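Classroom Notes | Do Learning Styles Surveys Belong in an ESL Class?

Every March, a new round of placement paperwork lands in my mailbox, and this year it came with a survey. My adult beginners at the Milton center are supposed to find out whether they are visual, auditory or hands-on learners. Then I'm supposed to teach each of them accordingly. I have my doubts.

First, look at the survey itself. It's called Lenolora, and it asks students to agree or disagree with statements like "I would rather be told how to do something than shown." Try that sentence on someone who has been studying English for three weeks. Half my class circled whatever the person next to them circled. One man agreed with everything, to be polite. The results came back with a colored chart for each student, and I was told the charts were very revealing.

Second, what would I do with them? Say a student comes out as "visual." She still has to understand the pharmacist on the phone. Say another is "auditory." He still has to read his lease. Nobody gets to pick the form English comes in once they leave the building, so I don't see why I should sort it for them in advance.
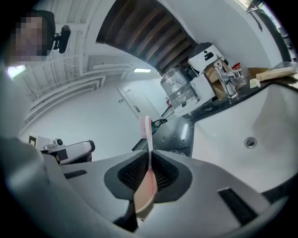
Costel Pavlović, who teaches the evening section, disagrees with me. He says the survey got his students talking about how they study, and a few of them had never thought about it before. Fair enough. But that sounds to me like a good conversation, and you can have one for free. Write "How do you remember new words?" on the board and give people 7 minutes in pairs. I tried it last month and heard about index cards, soap operas, a brother-in-law who corrects everything, and a woman who sings her verb forms on the bus.

I also asked where the proof was. The workshop handout said 200 learners had "shown improvement" with the program. Improvement in what? Compared to whom? Most people who come to class for a semester improve, chart or no chart. Fatos Dervishi, who ran the workshop, promised to send me the details. I'm still waiting.

I'm all for variety. I use pictures, songs, role plays and plenty of dull repetition, and I use them with the whole room. Some days the songs flop and the repetition works. If your program is thinking of buying a survey like this one, ask to see the numbers first, and ask what the same money would buy in graded readers. We could use a new set. Ours are missing their covers, and two of them end at chapter nine.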